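Cell Attendant, Part Time — Inden

Inden is hiring one attendant for the Rornine tray-service cell. The arm clears and resets a tray with cup, saucer and napkins. You set up the tray by hand, check the gripper pads and log faults.

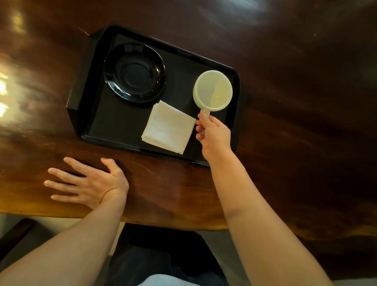

Pads are changed every 500 cycles and the wrist is recalibrated after each change — we teach you both. Shifts are 3 hours, starting in July. You should be comfortable with hand tools and a written checklist.
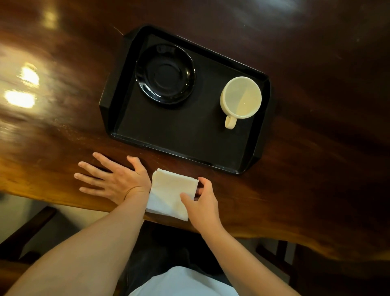
Tray, cup, saucer and napkins at the table.

Apply to Tsung-han Pan, cell maintenance, Inden. Please list any repair work you have done.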